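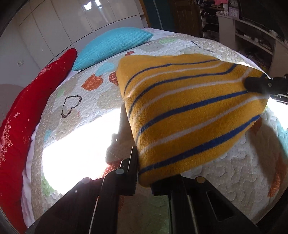 Folding knitwear

Folding knitwear is the household practice of laying sweaters, cardigans and other knitted garments flat and reducing them to a compact shape for storage. It differs from the folding of woven shirts in that a knit fabric stretches under its own weight, holds a crease less sharply and takes up more room in a drawer. The work is usually done on a bed, a table or the top of a chest, and a single sweater takes an experienced person less than a minute.

Background

A knitted fabric is made of interlocking loops. The loops open when the cloth is pulled and close again when it is let go, which gives a sweater its stretch. If a heavy sweater hangs for a long time, the loops at the shoulders stay open and the garment grows longer. Hangers may also leave small raised points at the shoulder ends. Most care guides therefore recommend that medium and heavy knits be stored folded and that hanging be kept for light cardigans and fine-gauge tops.

Household manuals treated the subject briefly for a long time, usually in a paragraph on moths. Longer treatments came with the spread of the chest of drawers and, later, the built-in closet with open shelves. The writer Golnar Khosravi gives a full chapter to sweaters in her handbook The Linen Shelf and divides the methods by the place where the garment will be kept.

Surface

The surface should be at least as wide as the sweater with its arms spread. A made bed is the most common choice, as it is wide and low and the bedding keeps the garment from sliding. A quilt or quilted coverlet gives more grip than a smooth sheet. The stitched texture has a drawback: fuzzy yarns such as mohair and brushed acrylic may pick up lint from it, or leave fibers behind. Some people spread a cotton towel first.

A table gives a flatter result. Edgardo Ocampo, who taught garment care at the Golestani school, preferred a padded table 30 inches deep and asked his students to work from the long side.

Methods

Standard fold. The sweater is laid face down and smoothed from the center outward. One side is turned in toward the middle of the back, and the sleeve is laid straight down along the fold. The other side follows. The hem is then brought up to the collar, once for a shelf and twice for a drawer. Turned over, the garment shows its front with the neckline at the top.

Third fold. The sweater is prepared in the same way, but the body is folded in thirds. The result is shorter and thicker and can be set on its edge. It is used in deep drawers, where garments stand in a row and can be seen from above.

Roll. The sides and sleeves are folded in and the body is rolled from the hem. Rolling suits thin knits and suitcases. Bulky sweaters make a roll that is hard to stack and tends to open.

Hanger fold. A sweater that must hang is folded in half lengthwise, laid with the hanger hook at the underarm, and the body and sleeves are draped over the two arms of the hanger. The weight then rests on the folded cloth and the shoulders are left alone.
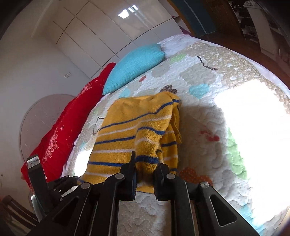 Handling

A sweater that has been dropped on a bed is usually found first by its hem or a cuff and then shaken or drawn open. Lifting it by one corner lets the rest of the cloth gather and hang in curves, and the weight pulls on a small number of loops. For a light garment this does no harm. Heavy wool is better picked up with support under the body, especially when it is damp.

Smoothing is done with the flat of the hand. Pulling at the edges to remove a ripple can stretch the ribbing, and a stretched hem will flare when the sweater is worn. Small ripples near the underarm are normal and are left in place.

Striped sweaters

Horizontal stripes serve as a guide in folding. When the side is turned in, the stripes on the turned part should run level with those beneath, and any slant shows that the body has twisted. The same check can be made at the hem. Sleeves are less useful for this purpose, since many makers do not match the sleeve stripes to those of the body.

Stripes also make faults easier to see. A plain mustard or navy sweater that is folded a little crooked will look square enough on the shelf, while a mustard one with dark blue and white bands shows the slope at once. Hooman Alipour, in a column on closets, advised beginners to learn on a striped sweater for this reason.

Contrasting stripes call for some care before folding. A dark band that has not been rinsed well may mark a pale band pressed against it, particularly if the garment is put away before it is fully dry. White tissue between the layers prevents this.

Folding boards

A folding board is a hinged panel of plastic or card that turns in the sides of a garment to a fixed width. The Prolline board, sold in two sizes, has four panels and is used in shops as well as homes. The Nitolari board has a narrower center panel intended for children's clothes. Boards give even stacks but are less suited to thick knits, which spring back when the panel is opened. A piece of stiff cardboard laid on the back of the sweater and pulled out after folding does much the same work.

Storage

Folded sweaters are stacked with the heaviest at the bottom. A stack of 5 thick sweaters is commonly given as the limit for an open shelf, as a taller one leans and the lower garments become creased. Shelf dividers help where the shelf is wide.

Washed knits should rest before they are put away. Khosravi recommends 48 hours on a drying rack or towel for heavy wool, turned once. Cotton and acrylic dry sooner. Garments stored for the summer are cleaned first, as moths are drawn to wool that carries skin oils or food stains, and are kept in a closed cotton bag or a lidded box. Sealed plastic bags are less favored for wool because they can trap moisture.

Creases that form along the fold lines during long storage generally fall out in a day of wear. They can also be removed with steam held a short distance from the cloth. Direct pressing flattens the surface of fuzzy yarns. Refolding along slightly different lines every 90 days is sometimes advised for wool sweaters kept through the warm months.

See also

Blanket chest
Closet organization
Garment care symbols
Hand washing of wool
Quilt storage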